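Nuvura Hand-Held Gripper – Set-up Guide
Section 4: Recording a demonstration by hand

Before you start

Charge the unit fully. Clear 2 GB of storage for each task you plan to record. Wipe the lenses with the dry cloth supplied.

Note: Cloth tasks need steady light. Draw a curtain if direct sun falls on the work area.

Recording

1. Hold the power button for two seconds and wait for the indicator to light.
2. Scan the QR code on the body label with the Seo app. The number in the app must match the number printed on the label.
3. Open and close the fingers fully, twice. The app stores the range of travel.
4. Select a task name, then press Record.
5. Hold the gripper still over the work area for the first moments of each take.
6. Carry out the task at an even pace. Keep each take under 90 seconds – longer takes are split on upload.
7. Open the fingers, lift clear and press Stop.

Repeat from step 5. A new cloth task needs 200 good takes before training. Rest for 15 minutes if your wrist tires.

Caution: Keep hair, cords and jewellery away from the fingers while they close.

Working with fabric

Grip thin material near its edge and close the fingers gently. Your free hand may enter the view, but should not cover the lenses.
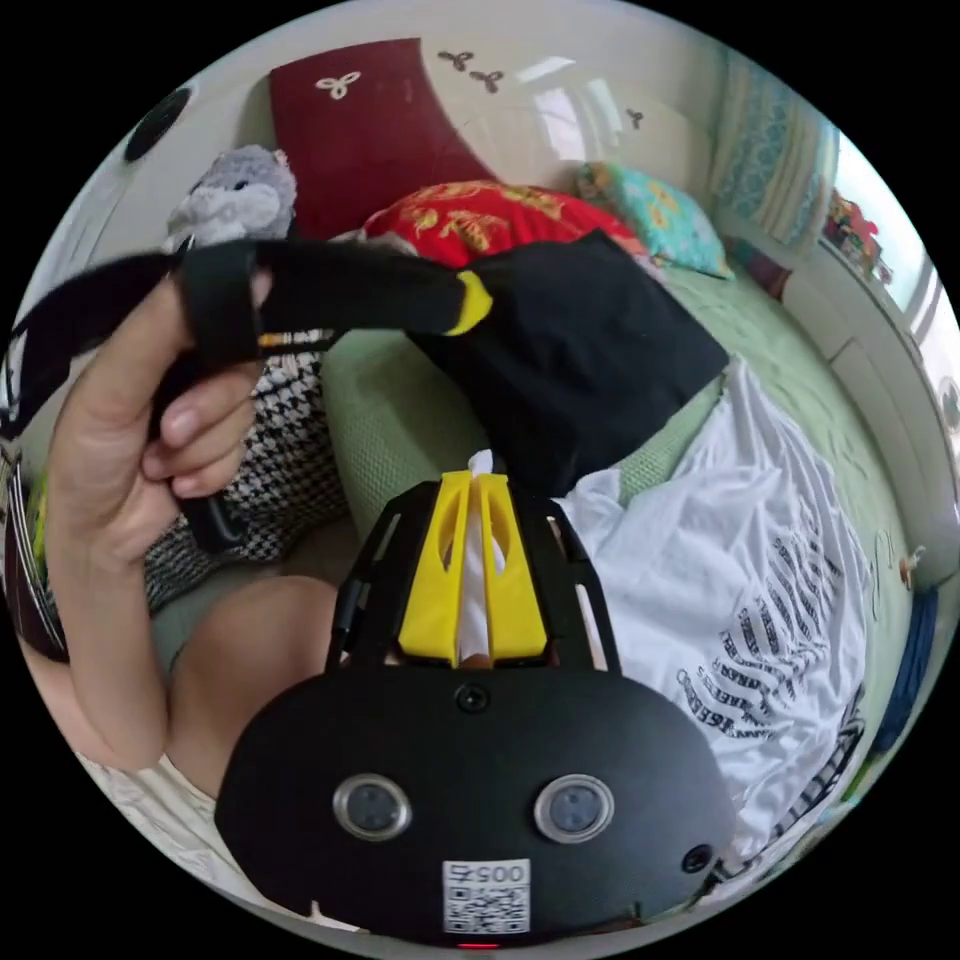 Fig. 4.2 – White strip held between the yellow fingers, label facing up.

If the material slips, stop the take and mark it Discard. Do not trim it afterwards.

Uploading

Connect to the Varkurport dock and leave the unit in place until the app shows Complete.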